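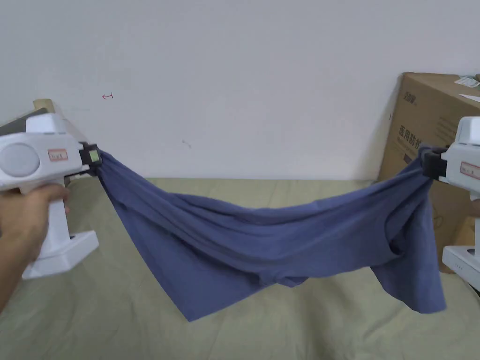
Blue-violet knit, held up at both ends.

Winter woollies are my favourite laundry job of the lot, and I mean it! I've been looking after jumpers in our draughty place at Undthorpe for years, and these are the habits that stuck.

Wash knits inside out in cool water with a small squirt of wool wash (far less than the bottle tells you). Roll them in a towel and press, never wring. Dry them flat, out of the sun, and tug the cuffs gently back into shape while they're damp.

Fold, don't hang! Sleeves in, then thirds, heavy ones at the bottom of the drawer. Cedar balls are brilliant against moths, but give them a light sand every February or they lose their smell.

Pilling? A cheap fabric comb does a beautiful job, worked in one direction with the knit lying on the bed.

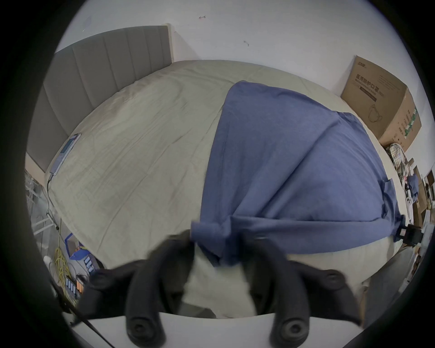

Eusebio Ñahui wrote in to say he freezes his merino in a zip bag for 2 days before it goes away for summer, and hasn't found a moth hole in it yet. Love it, I'm clearing a freezer shelf tonight. Let the bag come back to room temperature before you open it.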